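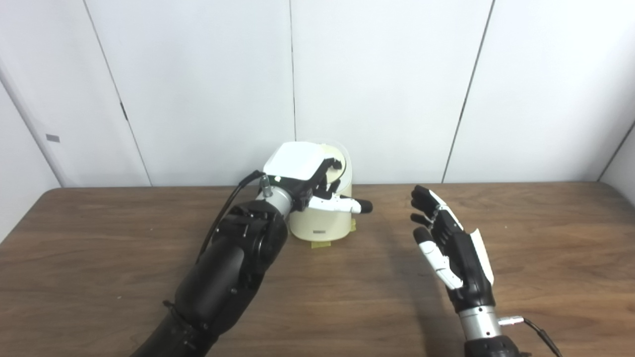

Kvido Murín wrote to me after the last meeting that a bigger radiator is the cure for every hot engine, and that a talk of one hour on the subject is 59 minutes too long. I read his message to the room first. Let people laugh, then ask who has already bought the bigger radiator. Wait for the hands.

Slide 1. Title only: Why does it run hot?

Say what the talk is for. Older cars, iron or aluminum engine, belt-driven water pump, used on the road and sometimes at a track day. I do not speak tonight about electric pumps. If someone asks, send them to Alžběta Kuruc, she has one in her Zarna and she will talk about it gladly in the break.

Slide 2. Hot at what moment?

This is the most important slide, so go slowly. A car that gets hot in traffic and cools down on the highway has usually a problem with air: the fan, the fan clutch, the shroud. A car that is fine in traffic and gets hot on a long hill has usually a problem with flow or with the radiator itself. Say "usually" clearly. Last time I forgot it and there was a letter.

A car that is hot right after the start is a different case. Bad gauge, bad sender, or air trapped near the sender. Before you take anything apart, measure with a second thermometer at the thermostat housing. I lost one August to a gauge with a bad ground wire.

Slide 3. The cap

Hold up the old cap and pass it through the rows. Ask for it back!

The cap keeps pressure, and pressure raises the boiling point. When the seal is hard and cracked, the coolant boils earlier and goes out through the overflow hose, and the owner thinks the head gasket is finished. A pressure tester for the cap can be borrowed from many parts stores. Never open the cap on a hot engine. Say it two times, also to the experienced people.

Slide 4. The thermostat

Many people take it out in summer. Explain why I do not like this. On some engines the thermostat also closes a bypass, and without it part of the hot coolant goes around in a circle and never sees the radiator. Also the engine warms up too slowly in the morning and the oil stays thick.

Test: a pot of water, a thermometer, the thermostat hanging on a string so it does not touch the bottom. Watch when it begins to open and when it is fully open. The small hole or the jiggle pin goes to the top when you install it.

(If time is short, jump to slide 6.)

Slide 5. The shroud

Show the drawing with the arrows. A fan without a shroud pulls air from the sides, where it is easy, and only a little through the core. My Disteck came to me without one. The earlier owner had thrown it away to reach the belt more easily, and then he bought a fan with more blades. I made a shroud from aluminum sheet in one weekend — not beautiful, the corners are bad — and the needle came down to the middle in traffic and stays there.

Check also the foam strips between the radiator and the body. They cost almost nothing. They are missing on nearly every car I look at. 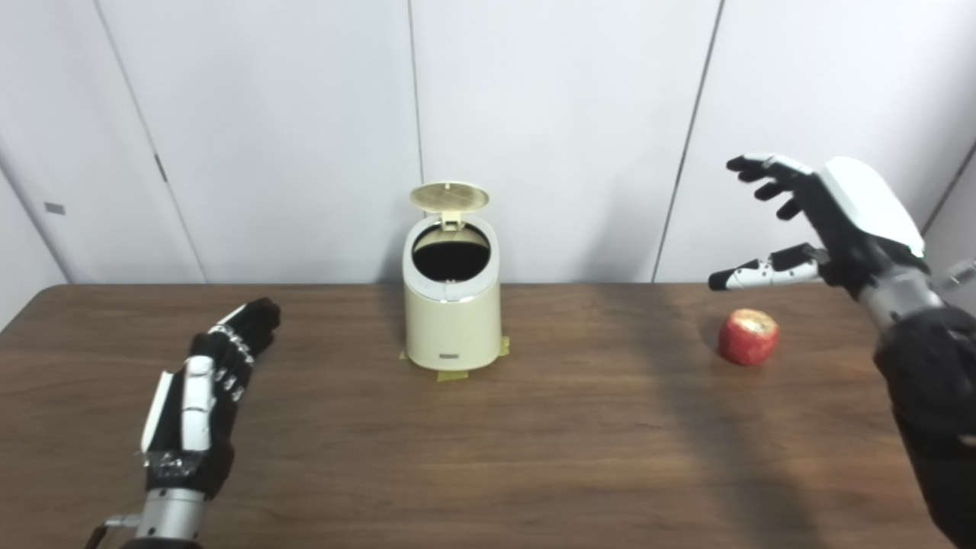 Oltberg, 19/02/2024

Changes after the first evening. The part about ignition timing goes in before the questions, as slide 6, and the history of water pumps goes out. It was 17 minutes and two people slept.

Slide 6. Timing and mixture

Late ignition puts more heat into the exhaust side of the head and so into the coolant. If the vacuum advance does not work, the engine can run warm at idle or at light load and every part of the cooling system is innocent. Put the timing light on, bring the engine to 3000 rpm and look if the mark moves as the manual says. A lean mixture under load also makes heat.

Ask the room who has checked the vacuum diaphragm this year. Suck on the hose, it should hold.

Slide 7. Filling and bleeding

Nose of the car up on ramps, heater valve open, fill slowly. Squeeze the upper hose with the hand while the engine is still cold. Let it run until the thermostat opens, then let it cool completely and fill again. Some engines have a bleed screw, so look in the manual first. On the Blöndal it hides under the intake and you need a short wrench, size 19.

Mixed coolants: do not go deep. Say only that you should flush before you change the type, and that old coolant does not go into the drain or the garden.

Slide 8. The radiator, finally

Here I come back to Kvido. Yes, sometimes it is the radiator. Feel for cold spots across the core with the engine warm and switched off, fan wire unplugged if it is electric. Cold spots mean closed tubes. Look at the fins also, on my car I could push them out with one finger.

Questions. Leave at least 5 minutes. Repeat each question loudly, the back rows complained.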